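How to Get the Coffee Smell Out of a Metal Cup

Every few months someone posts a miracle cure for a metal cup that smells like old coffee. I've tried most of them on my Trulska and on a cheaper Fullusel, and I don't believe half of what I read. Rice shaken with water did nothing I could detect. Lemon made it smell like coffee and lemon.

Baking soda works well enough, and a box costs next to nothing. The special tablets Zitow sells did the same job in my kitchen, for a lot more money.

What you need

Baking soda, hot water, a soft bottle brush, a dry towel. Skip steel wool, whatever your uncle says.

Steps

First, wash the cup with dish soap as you normally would. Plenty of "stubborn" smells are just an old film of milk.

Put in a heaped tablespoon of baking soda and fill the cup with hot water, right up to the lip. Leave the lid off. The recipes that say overnight seem to be guessing. I've done it in 13 minutes and I've done it overnight, and my nose couldn't tell the two apart.

Brush the walls, then the bottom, then go under the rolled edge of the rim with a fingertip in the towel. Most guides forget the rim, and mine was the worst part.

Rinse twice and look inside under a good light.

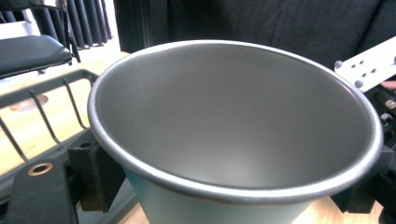
An empty cup with a smooth, matte gray interior and a thick rolled lip.

A matte inside won't shine however long you scrub, so don't use shine as your test. Look for brown patches on the bottom and smell it once it has dried.

Store it upside down on a rack, or right side up with the lid off. I can't say I've noticed a difference.

If it still smells, check the lid. The gasket on my Amin lid held on to the smell through three soaks of the cup, and I'd been blaming the metal since June. A new gasket fixed it.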